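Pre-Opening Checklist for the Drenden Print Rooms, With My Comments

Several of you asked for the list I use before we let visitors into the print rooms at Drenden, so I've typed it up from the clipboard, scribbles and all. The walk-through was done Thursday, October 5, 2023, and everything marked OPEN still needs somebody to do something. If you run your own studio or open your house to textile tours, help yourself. Just change the room names!

I go through it in the order a visitor would walk, starting at the front door, which means I sometimes end up with dye on my shoes before I get to the rugs. So, shoe covers first. Ask me how I learned that one.

1. ENTRANCE HALL

Front door opens fully and stays open on its hook. OK

Hall runner lies flat, no curled corners. OPEN
Comment: The striped runner has started lifting at the end nearest the stairs. It's a handwoven piece and I'm not putting tape on it, so please don't suggest tape. A felt pad under the whole length would do the job. I've asked Codau to send a sample and I'd like to walk on it for a week first.

Banner hung on stairwell, rod and both brackets tight. OK
Comment: I hung off the rod a little (not my full weight, I'm not crazy) and it didn't budge. The silk banner weighs next to nothing but the rod itself is a serious lump of oak.

Stair rail free of drapes, scarves and samples. FIXED ON THE DAY
Comment: We all do this. A rail looks naked, you've got a lovely length of pleated silk in your hand, and over it goes. Then a visitor grabs for the rail and gets a fistful of slippery fabric. I took three pieces off and hung them on the landing wall instead.

2. LONG ROOM (SHOW ROOM)

Curtains clear of all lamps and heaters by an arm's length. OPEN
Comment: The velvet ones at the garden end are much too close to the floor lamp. They were made with a huge puddle on the floor, which I adore, but the puddle wanders every time somebody opens them. Either the lamp moves or the curtains get a proper tieback. I vote tieback.

Flame treatment certificates on file for wall hangings. PARTLY
Comment: I have paperwork for the big Mahlangu panels and for the blue velvet. I don't have any for the older devoré pieces, and I'm nervous about treating them because some of those finishes leave a chalky bloom on dark colors. Test a scrap first, always. If we can't treat them they go in the glazed cases.

Light levels checked on silks, blinds down after noon. OK

Dress stands weighted and not wobbling. FIXED ON THE DAY
Comment: One of the stands by the window rocked when I bumped it with my hip. It had been put together without its base plate, and the plate was sitting in the cupboard the whole time. It now feels like it's bolted to the floor.

Seating checked. OPEN
Comment: The little painted bench has a loose leg. It's been moved behind the screen with a note on it, and I'd be grateful if everybody would leave it there, however tired their feet are.

3. OFFICE AND PATTERN ARCHIVE

No extension cords running across the floor. OK

Fabric kept off and away from all electrical equipment. FIXED ON THE DAY
Comment: Swatch books again. They breed. I found a stack leaning on the desk heater, and a folded sari on top of the printer. Both have gone back on the shelves.

Pattern scans backed up and a copy kept away from the building. OK
Comment: We're up to 2000 scanned designs now, and a copy of the lot lives at Mahlangu. I know it's not strictly a safety item, but I'd cry for a month if we lost them, so it stays on my list.

Dust and lint cleared from shelves, vents and behind furniture. OPEN
Comment: Lint is my big bugbear this year. Velvet sheds, and the fluff gets into absolutely everything (I've found it in the butter). I'd like the archive vacuumed weekly with the brush attachment, shelves first and floor last, and the vents done at the same time. 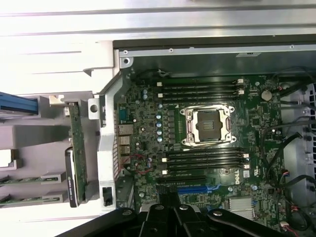

Riaan Gumede wrote back on the draft that weekly wouldn't be enough in the archive while the velvets are being cut next door, and that the door between the two rooms should be kept shut on cutting days. He also wanted the vacuum bag changed before it's full, and asked whether we could move the cutting table to the far wall so the fluff has farther to travel.

Well, yes to the door and yes to the bag. I'm less sure about the table, because the far wall has terrible light and I want whoever's cutting to be able to see their own fingers. Let's try a closed door and twice a week, and look again when the winter order is done.

Pattern rolls racked, nothing stored above shoulder height. OPEN
Comment: The longest rolls are still on top of the wardrobe. They're heavier than they look and they come down all at once. I've cleared the bottom of the rack, so it's really just a matter of two people and ten minutes. Any takers?

4. DYE ROOM

Floor dry, drain running, mat in place. OK

Dye powders in lidded tubs, labeled with name and date opened. OPEN
Comment: Two tubs have no date. One of them says "nice red," in my own handwriting, so I only have myself to blame. I've thrown out the nice red and I'll remix it from the recipe book, assuming I wrote it down.

Masks and gloves stocked. OK
Comment: There's a fresh box of 100 gloves on the shelf by the sink. Please take the box from the front and tell me when it gets low, and please don't use them for gardening. You know who you are.

Dye pans marked and kept out of the kitchen. OK
Comment: Every pan has a red stripe on the handle. A pan that has ever held dye never goes back to food, even if it's been scrubbed and even if it's the only one big enough for the soup.

Steamer door seal sound, vent clear. OPEN
Comment: The seal has gone hard along the bottom edge. It still closes, but I could feel warm air on my ankles while it was running, and I don't like that. New seal ordered in September and I'm still waiting. Until it's here we run short loads only, and somebody stays in the room.

Eyewash bottle in date. OK

Visitors' line painted on floor. FIXED ON THE DAY
Comment: It had worn away to nothing. I repainted it in the leftover turquoise and I think it looks rather glamorous!

5. PLEATING AND PRESSING

Irons on their rests, cords sound, switched off at the wall. OK

Press guard in place. OK

Airflow around equipment not blocked. OPEN
Comment: The extractor grille over the press had a pleated sample pinned across it. It was a gorgeous coppery thing and I see why somebody wanted it up high where it would flutter, but it was stopping the steam getting out and the wall behind was damp to the touch. The sample is now in the Long Room. The wall needs a few dry days before I'll know if the paint has to come off.

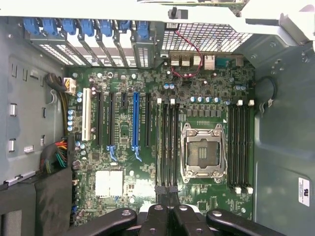

While I was up the ladder I wiped down the top of the grille as well, and I'm adding that to the list for good. It hadn't been done in ages and the fluff came off in a sheet, like felt. You could've made a hat.

Ironing cloths washed and free of scorch marks. FIXED ON THE DAY
Comment: Four went in the rag bag. A scorched cloth can mark pale silk, and on the ivory we can't hide it.

Pins and needles counted back into tins. OK
Comment: I went over the rug with the magnet anyway and got a small handful, so "OK" might be generous. Please use the wrist cushions.

6. GARDEN ROOM AND TEA

Upholstered chairs have labels still attached. OK

Tablecloths don't hang to the floor. OPEN
Comment: The printed one from Jolora does. I've folded it under and pinned it for now, but it deserves a proper hem, and I'll do it this weekend if the weather is as bad as they say. A child in a hurry plus a long cloth plus a full teapot is a thing I've seen once and don't want to see again.

Candles. REMOVED
Comment: I know they're pretty. We have a room full of silk. I've bought the battery sort.

Rug at garden door has a non-slip backing. OK

Path lamps working. OPEN
Comment: The one by the water butt is out.

7. MONEY AND PAPERWORK

Repair budget. I've set aside $700 for everything marked OPEN, and the steamer seal comes out of that first. If there's any left over after the felt pad and the tiebacks, I'd love to spend it on a second lint roller for the show room and a proper handrail by the back step, where I always see people wobble.

Insurance list of pieces on show updated. OPEN
Comment: It still has the green coat on it, and the green coat was sold. It doesn't have the new Mahlangu panels, so for now they're hanging there uninsured and I'm trying not to think about it. First job Monday.

Fire extinguishers tagged and reachable. OK
Comment: The one in the dye room had an apron hung on it. Apron moved, new hook put up beside the door.

Exit signs visible from every doorway. OK

I'm going around again once the seal has come. If you fix something in the meantime, write it on the clipboard in pen with your initials. The clipboard lives on the nail by the back stairs, and the pen is supposed to live there too.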